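Erby: a spelling list for people who have to publish in two Englishes

README, version 5
Last updated 2024-01-01

What it is

Erby is a plain text word list with a small script attached. You point it at a folder of documents and it tells you where you have written "color" in a paragraph that also contains "neighbour". It does not correct anything. An earlier version did, and it turned a customer's surname into a unit of measurement across an entire annual report, so now it points and keeps its hands to itself.

It began life at Kulum, a small translation office in Ballarat, where half the work goes to Australian councils and the other half to a publisher that wants American spelling and says so in capitals. The list was kept in a spreadsheet, then in two spreadsheets, then in a third one that was meant to reconcile the first two.

What's in the folder

words.txt - the main list, one pair per line, Australian form first
maybe.txt - words we couldn't agree on
never.txt - words the script must leave alone, mostly place names and the titles of organisations
erby.py - the script
CHANGES - a history, patchy before version 3

The main list holds 300 pairs. People write in to say this is not very many. It isn't, but most of the trouble in any given document comes from the same handful of words, and a longer list mainly finds longer reasons to stop you on a perfectly good sentence.

How to run it

Put your documents in one folder, as plain text. Then:

python erby.py myfolder

The report comes out as report.txt in the same folder and overwrites the last one without asking. If you are attached to the last one, rename it.

Options:

--strict treats maybe.txt as if it were part of the main list
--quiet prints totals only
--home ca switches the first column to Canadian habits

The Canadian switch is newer than the rest and shows it. It knows about "centre" and "cheque". It knows that Canadians write "tire" and Australians write "tyre". It has been told about "organize" and mostly remembers.

Where the words came from

Most pairs were lifted from our own proofreading queries, going back to when those were done on paper. A further batch came from Skiladitz, who make the style checker we used to pay for and who kindly let us keep our custom dictionary when we left. Peltonen, the printers, sent a page of words their customers had complained about after the job was on the truck. It is the most useful page in the project and the saddest.

Nothing was scraped from the web.

Known problems

"Program" is correct in Australia for nearly everything, and somebody's style guide will always say otherwise. It sits in maybe.txt.

"Practice" and "practise" need a parser that knows a noun from a verb. Erby doesn't have one. It flags both, every time, and leaves you to it.

"Enquiry" and "inquiry" generated 60 messages in the month of May alone. We have closed that thread.

Quotations are checked like any other text. If you quote an American, Erby will tell you the American can't spell.

Hyphens are outside the scope of this project and will stay there.

Suggesting a word

Send the pair, a sentence it turned up in, and which country you are writing for. One pair per message, please. We do the first pass by hand, with a blue marker on a printout, and only type up what survives.
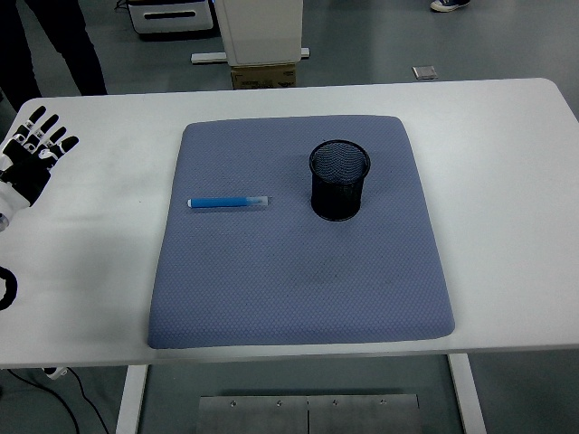 Skiladitz wrote back after version 4 to say that our treatment of "judgement" was a scandal, that courts here drop the first "e" and everyone else can please themselves, and that a list with only one column for Australia was never going to cope with this. They were right about the column. Version 5 allows a third entry after a slash, for legal usage, and "judgment" is so far its only resident.

If you have another candidate for the slash, the same rules apply: one pair, one sentence, one country.

Licence

Use it, change it, pass it on. Leave the name of the list at the top of the file. And it's "licence" for the noun - that one is in words.txt, line 5, and we are not taking questions on it.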